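Second floor notes: the pink cloths

Stivemstead has now gone more than seven weeks with the new table cloths (cloths for wiping tables, I mean, and I wish the memo had said so, as two people asked me about picnics). The promise was that one textured pink cloth and plain water would do for every tabletop on the second floor, and that we could stop buying spray. I said I'd report back in this newsletter once the novelty was gone. I think it's gone.

The test bed was the round white table in the window room.

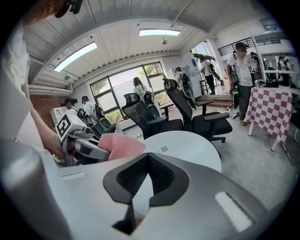
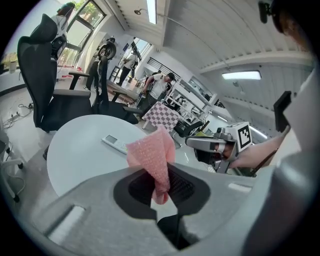
The round table and its black chairs.

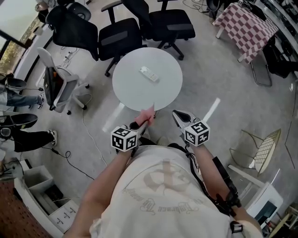 Zoila Quintero thinks the whole trial is rigged in the cloth's favor, and told me so at some length by the elevator. A round table has no corners, she says, and corners are where a tabletop gets sticky and stays sticky. Try it on the square ones in the lunch room, where the napkin holder gets pushed up against the wall and the crumbs go in behind it, and then come and talk to her about plain water.

She has a point. I picked the round table because I walk past it every morning, and I'll admit it's an easy customer. The top is white and a little glossy, so you can see what you've missed if you bend down and look toward the window. Most people don't bend down. I've asked a few of them.

So what does the cloth do? On dry crumbs, fine. On a fresh coffee ring, fine, as long as you wring it out first, and I'd say half the complaints I got were from people who hadn't. It leaves a wet film if you go in dripping, the film dries in streaks, and then it looks worse than the ring did. The leaflet from Nadier says the bumpy weave "lifts and holds." It lifts. I'm less sure about holds. I wiped up pencil shavings with one at the end of the afternoon, carried it to the sink, and found a fair number of them along the carpet strip on my way back.

On dried tea with sugar in it, no. I gave it nine passes in one spot and then went and got the spray. Thư Tôn got the same spot off with her thumbnail while I was in the supply closet, so make of that what you will.

Dry-erase marker is a separate argument. Somebody had been drawing on the tabletop, and if that was you, please stop, there's a board. The pink cloth turned a small blue line into a large blue cloud. Amr Saber maintains that it came off fine on the second rinse. I was there for the second rinse and I don't remember it that way.

Then there's the matter of keeping the things clean. The leaflet says to rinse under warm water after each use and hang to dry. Hang where? The hook by the sink already has the dish towel on it, and the dish towel has seniority. For the first few weeks the cloths were being left balled up on the faucet, and a balled-up cloth that stays damp all night has a smell you don't need me to describe. I put up a second hook. It's the stick-on kind and it has come down once. If it comes down again, please don't put it in the drawer with the batteries, leave it on the counter where I'll see it.

Xuân Kim asked whether we could just run them through the washing machine with the kitchen towels. We did. They came out a paler pink, which I don't mind, and a little fuzzy, which I do, as there was lint on the table the next day that hadn't been there before. Air drying seems better. I wouldn't swear to it after one load.

On cost, I'm going to be a spoilsport. A pack is nine cloths. We were told a pack would cover the floor for a year. Three have gone already: one went on a paint spill, one was used on somebody's bicycle chain, and one is simply missing. At that pace the savings over spray and paper towels are going to be pretty thin, and that's before anyone figures in the spray we're still buying for the tea. I asked Phan, where we order from, if there was a smaller pack to try in a darker color. There isn't. There's a larger pack, which they were happy to tell me about.

A few people have said that I'm being hard on a piece of cloth. Maybe. What I object to is the way it was sold to us. It wipes a table about as well as the gray ones did before it, and the gray ones didn't come with a leaflet.

Some requests while I have your attention, all of them about the round table.

Pick the remote up when you wipe. Wiping around it leaves a neat little outline, and I've been erasing that outline for weeks. Put it back on the table when you're done and please don't take it down the hall with you.

Roll the chairs back a bit before you start. The armrests come in close to the edge, and you end up doing a half circle on the near side and calling it finished. I've watched this happen. I've done it too.

Keep the wet cloth over the table. The power strip for that room is down on the floor with its cables, and I don't want drips anywhere near it. If you're rinsing, go to the sink. Don't bring a bowl of water in, as was suggested.

Don't use the table cloth on the chairs. Urs Wallner tried it on a mesh back and says it works all right on dust if you go top to bottom. It may well, but then it goes back on the table people eat at. If anyone wants to do the mesh, there's a soft brush in the supply closet, behind the light bulbs. Same goes for plant leaves.

As for what comes next, I'm taking Zoila's advice and moving the trial to the lunch room, corners and all. The old gray cloths will do one square table and the pink will do the other, same water, same wringing, no spray on either one until the end of the day. I'm not telling people which table is which, though I suppose the color of the cloth is going to give it away. Ramton has offered to send over a microfiber mitt to add to the mix. I said we'd take it if it's free.

If you have the missing pink one, it can go back on the hook, no questions asked. The stick-on hook, on the left. Rinse it first.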